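Questions fréquentes – Location de la salle Girard

Mis à jour en mars. Si votre question n'y est pas, écrivez à l'accueil, on répond en général le soir.

C'est où exactement ?
Au 14 de la rue Atetti, entrée par la cour. Pas par la vitrine, elle reste fermée. Code de la grille envoyé la veille par SMS.

On peut être combien ?
Assis, tout dépend de la disposition des tables, envoyez-nous votre plan. Debout on peut en mettre davantage, mais prévenez avant. Enfants compris dans le total, oui, même les bébés.

Comment on réserve ?
Formulaire en ligne, puis acompte. Tant que l'acompte n'est pas arrivé la date n'est pas bloquée. On garde une option 4 jours, pas plus. Inutile de rappeler pour demander un délai.

Les horaires ?
Remise des clés à 11 h. Musique coupée à minuit, salle rendue le lendemain matin avant 9 h. Arriver plus tôt : possible si personne n'a loué la veille, à demander par mail.

Les tables sont fournies ?
Oui, tables et chaises comprises. Nappes non. Vaisselle non plus, sauf option (voir plus bas). Merci de ne rien agrafer sur les plateaux, ni scotch double face.

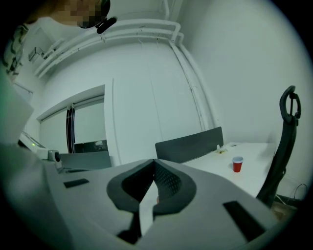
Pour les anniversaires, pensez aux rallonges, les prises sont toutes du même côté. Et apportez vos sacs poubelle, on en laisse un rouleau mais il part vite.

L'option vaisselle, c'est quoi ?
Assiettes, verres, couverts, livrés en caisses par Neltov. À commander dix jours avant. Vous rendez rincé, pas besoin de laver. La casse est facturée à la pièce, tarif affiché dans la cuisine.

Je peux prendre mon traiteur ?
Oui, celui que vous voulez. Il doit juste nous envoyer son attestation d'assurance. La cuisine permet de réchauffer, pas de cuisiner pour de vrai : four, frigo, deux plaques. Pas de friture.

Et le DJ ?
Pareil, libre. Il y a un limiteur de son, ça coupe si c'est trop fort. Réarmement : boitier gris à gauche du bar, attendre une minute. Pour louer une sono, voir avec Flustbridge, demandez Tanner MacPherson, il connait la salle.

La caution ?
727 euros, par chèque ou empreinte de carte. Rendue sous deux semaines si rien à signaler. Le ménage oublié est retenu dessus.

Le ménage justement ?
Balayer, vider les poubelles, passer un coup sur les tables, rempiler les chaises. Le lavage du sol est pour nous. Tri obligatoire, le verre va dans le conteneur au bout de la rue (pas apres 22 h, les voisins).

Si j'annule ?
Plus d'un mois avant : acompte remboursé. Moins d'un mois : perdu, sauf si on reloue la date. Report possible une fois.

On peut se garer ?
Dans la cour, uniquement pour décharger. Ensuite parking de la gare, gratuit le soir.

Confettis, bougies, fumigènes ?
Bougies sur le gâteau ok. Le reste non. Les confettis on en retrouve encore six mois après.

Une visite avant de réserver ?
Oui, sur rendez-vous, en fin de journée. Comptez un quart d'heure et venez avec vos questions déjà ecrites, ça nous arrange.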